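The Clastov Road

I signed up for the relief convoy mostly because Salma Ezzat asked, and you try telling Salma no. We had 800 blankets and one working heater between 5 trucks!

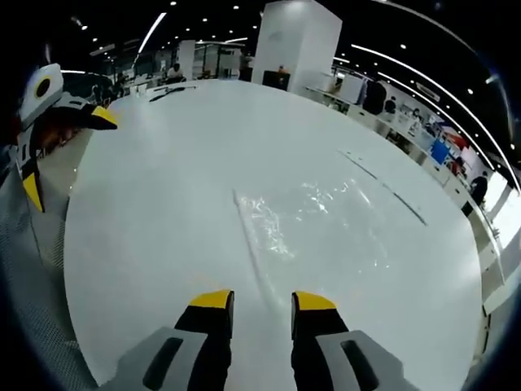
At the Checkpoint

The guard counted 118 boxes, then lost his place and started over. Salma gave him tea - she always had tea - and he waved us on.
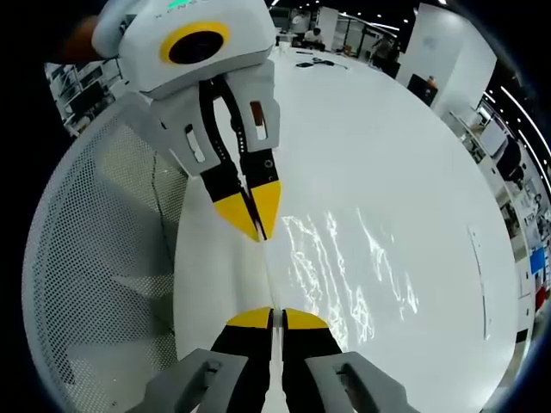

So who met us in Clastov? Glória Macedo, the mayor's sister, with 20 neighbors and a wheelbarrow.

She hugged me first. I cried a bit.

14 shares | 3 comments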